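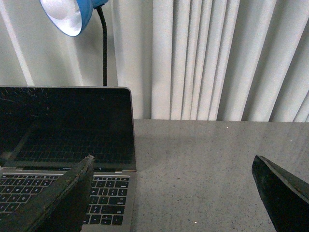

So what changes for the people at a repair bench when a robot arm takes over part of the intake work? Mostly the order of their day, and who they end up talking to.

I spent the spring at Stikmont, a refurbishing firm that takes in old office laptops, and I kept asking staff the same thing over tea: what do you do now that you didn't do before? The site handled 2000 machines in April, and the arm, which everyone there calls Dekow after the software it runs on, had a part in 934 of them. Its job is the dull bit - opening, closing and shifting laptops between stations. Grading is still done by people.

Iestyn Gittins had been on intake for years and told me his wrists were glad of the change, but he missed the chat. Intake used to be a two-person job, you see, and now he does it alone with the arm beside him. Hye-jin Ok felt quite differently! She had moved across to grading and liked having the harder calls to make (is a screen worth replacing, or does the whole machine go for parts?). As she put it, "I get paid to be fussy now."
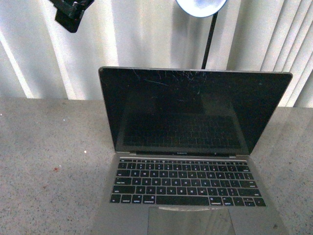 Figure 2. Open laptop on the bench, screen off, with fine cracks in the upper part of the glass.

Damage like that in Figure 2 came up a lot in my interviews. Both of them wanted the final say on it to stay with the grader, and I came round to their view fairly quickly. What they argued over was the queue - Hye-jin wanted it slowed after lunch, and Iestyn would have left it alone. I come back to the queue in the next section.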